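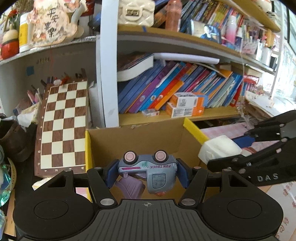 A toy truck with pink wheel hubs and "FUN TRUCK" on its side.

The Volta Street toy and household swap is back in April, and I could not be happier about it

If you missed the last one, you missed a good morning. I went in for one jigsaw puzzle and came home with two bags, a desk lamp and a board game I'm pretty sure I gave away myself a few years ago (my kids were thrilled, so I kept quiet).

The swap is moving this time. The old room over the Fomiso bakery got way too tight, with strollers stuck on the stairs and people passing boxes over each other's heads, so it'll be in the Mnguni Hall on Volta Street, which has a ramp, a proper parking lot and a kitchen that should mean better coffee. Doors open at 10 in the morning and you can bring things in right up until they close at 4.

The rules haven't changed much. Bring what you've outgrown, take what you'll use, and no money changes hands. Toys need to be clean and in one piece, puzzles should be taped shut, and anything that runs on batteries has to come with the batteries already in it, so people can try it on the spot. Stuffed animals are fine again this year, as long as they've been through the wash. Car seats and bike helmets are still a no.

According to the notice on the hall door, 1,712 items found new homes last time. That's a huge number for a neighborhood our size! I'd guess half of it was picture books, judging by my own shelves.

What's new is the household side. There was always a sad little card table of mugs by the exit, and now it gets the whole back half of the hall: pots, curtains, craft supplies, desk stuff, unopened cleaning things from under the sink.
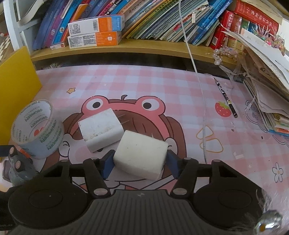 I've already started a box for that half, and it's filling up faster than the toy one. Two shower curtains, still in the packaging, and I have no memory of buying either of them.

Anything left at closing time goes to the Surnus thrift store across the street, so you won't have to haul it home again. They've asked for no large furniture, please, and nothing with a cracked screen.

Parking is free behind the hall, but the lot fills up early. I'm walking over with the wagon, and if you see a wooden train set with the bridge still in the box, please leave it for me.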